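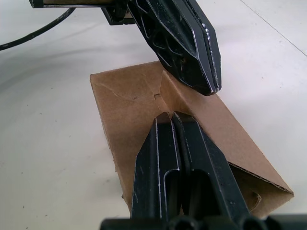
Castus Plain Folding Box – small, brown, sold flat

A box. It arrives flat and becomes a box when you fold it, which takes most people less time than finding the tape. Corrugated cardboard, nothing printed on it, so your parcel won't advertise us all the way to Kendale.

Code: 307
Sold in: bundles of 60
Supplied: flat, creased, ready to fold
Tape: not included. It never is.

Folding it

Crease each fold firmly before you try to stand the box up. Run a thumb along the line, bend the flap past where you want it and let it come back. New board is stubborn and will lie down again given half a chance. Close the short flaps first, then the long ones, then tape along the join.
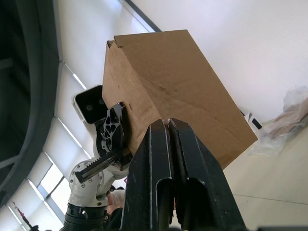 Castus box in plain brown board, no print.

Marks and smudges

Brown board scuffs. It picks up smudges from hands, benches and other boxes, and we don't send bundles back to Bomell for looking like cardboard. If a box has a crushed corner or a torn flap, tell us and we'll replace it. If it has a faint line across one side, post something in it.

Working with it half open

For soft or awkward things, lay the box on its side with the flaps open and slide them in.
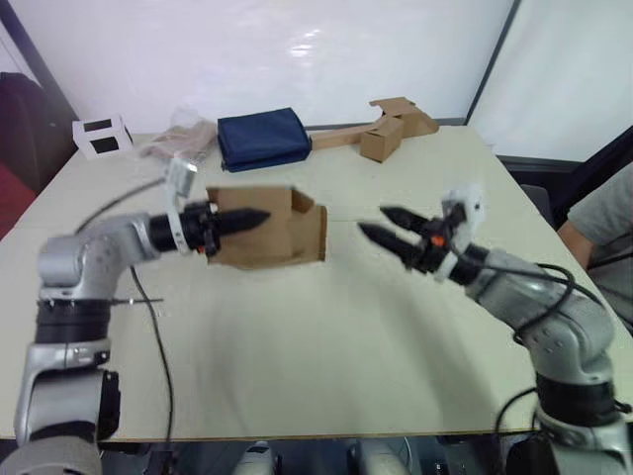

Then tip it upright and shake gently before closing. Folded clothes go in well this way. Crockery doesn't – wrap it and pack it from the top, and please don't do the shaking part.

Customers ask if it will hold books. A few, yes. For more than that see code 967, the double-walled one, which costs more and deserves to.

Orders of 4 bundles or more go out on a pallet. Questions about sizes to Si-eun Hyun on the packing desk.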